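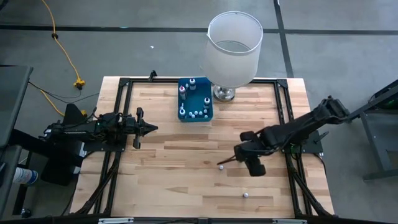

Before you buy a pair of bench arms

Paltedness workshop tips, updated 4/22/25

Every few weeks somebody asks us whether a small workshop should get a robot arm or two for the fiddly jobs: putting caps with bottles, clearing small parts into a tray, tidying the bench at the end of a batch. The sales pages say yes. We say maybe, and only after you have done some dull sums on the back of an envelope.

Write the job down first

Put it in one sentence. "Pick up the dropper bottles and stand them in the bin" is a job. "Help with packing" is a wish, and you can't get a quote for a wish. If your sentence has an "and sometimes" in it, cross out everything after that and price what's left.

Then time yourself doing it by hand. We had 200 small bottles to box in February and one person did the lot in 31 minutes with the radio on. Any machine you are thinking of has to be set against that figure, including the time you spend fetching the bottles it has knocked over.

Budget for the table as well as the arms

The price in big type is for the arms. It tends not to include the frame, the mounts, the clamps, the cable runs or a bench top that stays put. Ask for all of that on one sheet. The Bozkurt quote we were sent ran to 25 lines, and the arms were two of them.

Leave floor space too. Measure the bench, then measure how far an arm can swing past it, then work out where the chairs and desks are going to go. Cables on the floor need a route you don't walk across. 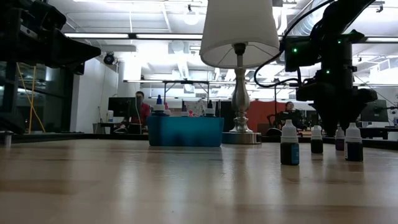

Dropper bottles, a bin and a table lamp share the bench with two arms.

Use your own clutter for the demo

A supplier's demo will use a nice square block, because grippers like nice square blocks. Take a box of your worst things along: shiny, round, see-through, top-heavy. If you keep a lamp on your bench, ask for a lamp on theirs. It takes up room and the arms have to get past it.

Ask to see the same job six times running, with the parts put down in different places each time. Watch who sets the parts out again between goes. That person is going to be you, so put their time in the budget.

Be wary of speed claims. Kisum's leaflet offers "up to" a certain number of picks an hour, and we stopped reading there. Ask what happens with small white pegs scattered all over a table. Ask whether a person was steering when the video was made. There's nothing wrong with an arm that is steered by hand, but you'd be paying for the arm and a wage.
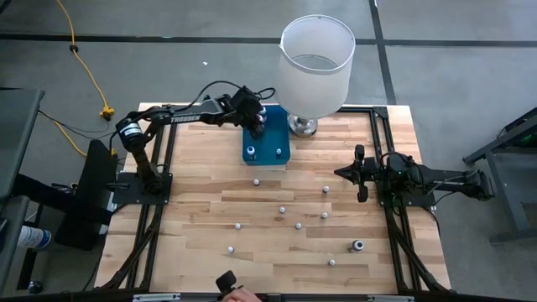

One reader wrote in to say we were being too gloomy, and that a single second-hand arm had earned its keep on one boring job, moving filled pots from a scale to a tray. The reader did admit that the spare gripper fingers had never been in the original budget and were bought twice in the first year.

Fair enough. One arm, one boring job, pots all the same size: we'd have said yes to that. Do price the fingers, though. Get the cost of a spare set in writing and find out whether you can fit them yourself.

Check what the fingers can reach

Bottles standing far apart are one problem and bottles leaning on the side of a bin are another. Ask for both. A low-sided bin is cheap, and trying a different one costs far less than a new gripper.
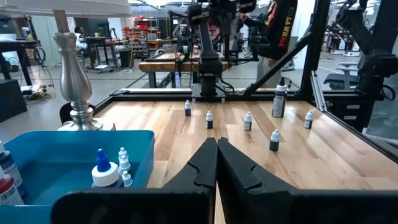 Gripper fingers close together, with dropper bottles spread over the wood beyond.

Try the cheap fix first

A Pernine tray with holes cut to size did more for our bottle job than anything with a motor in it. Buy one, use it for a month, then time the job again. If the new time still annoys you, ring the arm people, and ask about hire before you ask about buying.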